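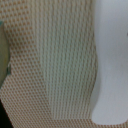

Chapter 4
Textured Sheet and Mesh Materials in the Home

Many household materials are chosen for their surface as much as for their strength. Drawer liners, bath mats, place mats and knitted covers all carry a repeated pattern of bumps, pits or ribs. The pattern affects how well the material grips, how it drains, how it folds and how easily it can be cleaned. Students who completed the September unit on plain woven cloth will find that several of the same tests apply.

This chapter treats textured materials in two groups. Dotted surfaces have small raised or sunken points set in a regular grid. Ribbed surfaces have ridges that run in one direction. A dotted sheet usually bends much the same way in every direction, while a ribbed one tends to bend more easily along its ridges than across them. Both kinds can change in appearance when pressed or folded, and a difference in color should not be taken as a stain or a fault until the sheet has been laid flat and examined under even light.

Section 4.1 covers handling and folding. Section 4.2 covers washing and drying, with care tables taken from the household course at Saldale. Section 4.3 describes storage on shelves and in drawers, and includes the case study prepared by Gøran Hägglund for the Bråten teaching kitchen, where 300 liners were cut, labeled and put away over one school year.

Terms to learn in this chapter: grid, rib, nap, backing, recovery, crease line.

Before you begin

Find a textured mat or liner at home or in the classroom. Run a fingertip across it in two directions and write down any difference you feel. Fold it once, hold the fold closed while you count to ten, and open it again. Record whether a crease line remains. Keep your notes, as they will be used in the first exercise of Section 4.1.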